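Trying out the Irov hand-held gripper kit: our term report

For my half of the project I picked the Irov kit, mostly because I wanted something I could hold in my own hands instead of typing commands at it all afternoon. Our lab already had one set and Tresinico lent us a second, so we could do two-handed jobs!

What we wanted to know

Is the kit any good for soft stuff? The Vulholm guide (the one everyone in our course reads) is nearly all blocks and cups, and I think clothing is way more interesting. We set a goal of 120 folding runs by the end of September, and I'm happy to say we got there, though the last dozen were done on a Sunday with a lot of snacks.

How the folding went

We worked on a red plush blanket, and the favourite test piece was a stretchy black thing with blue-grey patterned sections. It's a nightmare to fold neatly, so it was perfect. You go for a bunched-up bit of cloth with the two narrow blue pads, squeeze, and try to keep your other hand steady while you do it (harder than it sounds, my wrists were sore for days).
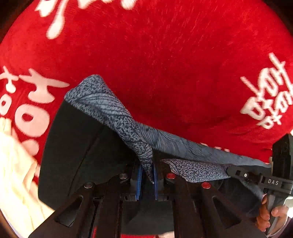
What I liked and didn't like

The pads are my favourite part. They're slim enough to get at a single fold, and I could see both of them while I worked. The handle is a bit chunky for me, and after an hour I really noticed the weight. Setup took us most of a morning as well, and the manual skips a couple of steps that the Zavala kit explains really well.

Would I buy it?

At $2,867 for a pair, probably not on a student budget, but I'd borrow it again in a heartbeat. Next term I want to try socks.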